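Ticket 284
Site: Otedden workshop
Category: Locks and keys
Opened by: Hadiza Etim
Assigned to: Ekrem Aydoğan
Opened: 09/10/2022
Status: Closed

Problem as reported

Red safety padlock from the Plisstead cabinet will not stay shut. Shackle goes in, feels like it catches, then lifts out again with a light pull. Key turns but feels gritty. The small brass padlock that was on the parts drawer has the opposite problem — it closes fine but takes several tries to open. I have both here with their keys. Can somebody look before I order replacements? Soliman wants the cabinet locked again before the July stock comes in.

Hadiza

Reply from Ekrem Aydoğan

Please don't order yet. Two questions. Has anyone put oil in either lock? And is the key you are using on the red one the key it came with? We bought a batch from Vastomside and the keys look alike from one lock to the next.

Reply from Hadiza Etim

No oil that I know of. The red one was stored in the drawer under the bench, which is full of grit. I can't say for certain about the key. There was a loose ring in the drawer as well, so keys may have been moved from one lock to another at some point. I have them on the table with the rose pattern.
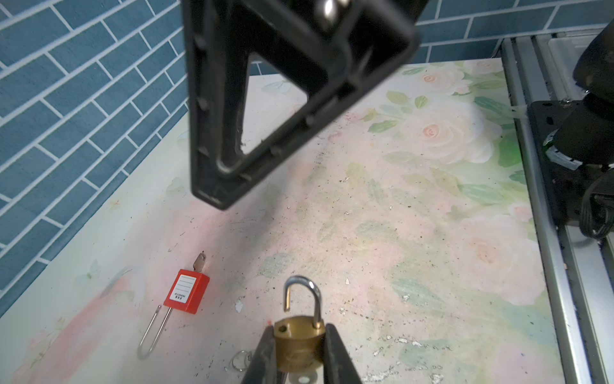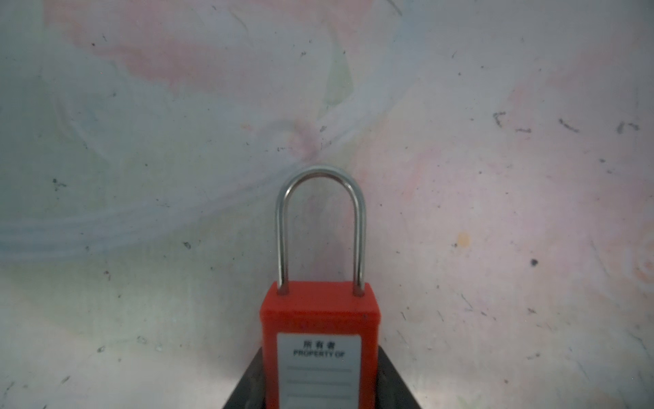 The cabinet number should be written on each lock before it goes out, and I think that is how the keys got mixed. If a lock has no number on it, people put it back on whichever hook is free. The label on the red one has PROPERTY OF on it and the lines under that are blank, so I can't tell you which cabinet it was issued to. My list says the Plisstead cabinet should have lock 80, and there is also a lock 393 that was signed out and never signed back in. It could be either one.

Reply from Ekrem Aydoğan

Thanks. Try these in order and write down what happens after each one.

1. Take the key out of the red lock. Hold the lock with the keyway facing down and tap the body on a folded towel.
2. Blow out the keyway and both shackle holes. Canned air is fine.
3. Wipe the key with a dry cloth and look at the cuts. If there is a burr, stop and tell me.
4. Put a small amount of dry graphite in the keyway. No spray oil. Oil holds the dirt and we will be back here in a month.
5. Work the key in and out, then turn it with the shackle up.
6. Close it and pull hard on the shackle.

Same steps for the brass one. On that one the short leg swings free when it is open, so turn it out of the way and clean the hole it drops into as well.

Reply from Hadiza Etim

Results, red lock:
Steps 1 and 2 — a fair amount of grit came out, mostly from the shackle holes.
Step 3 — no burr.
Steps 4 and 5 — key turns more easily, still a little stiff at the end.
Step 6 — held. I closed it and pulled, then did it again after lunch. Held every time.

Results, brass lock:
Cleaned the same way. Opens on the first turn now. The key was dirty down in the cuts and I think that was most of it.

I tried the red lock's key in the other red locks on the board and it does not open any of them, so it looks like the right key after all. Still don't know whether this is 80 or 393.

Reply from Ekrem Aydoğan

Call it 80 and strike 393 from the list as missing. If another red one turns up, it gets 393. Write the number and the cabinet name on the label in permanent marker and let it dry before you handle it. Use a tag for the brass one.

Also please empty the bench drawer and vacuum it. The locks can go on the board when they are not in use. Graphite costs less than 200 new padlocks.

Reply from Hadiza Etim

Labeled and tagged. Red lock is back on the Plisstead cabinet, brass one is on the parts drawer. Bench drawer is vacuumed. Spare keys are in an envelope in the office with the lock number on the front. OK to close.

Closed by Ekrem Aydoğan. Cause: dirt in lock bodies. No parts ordered.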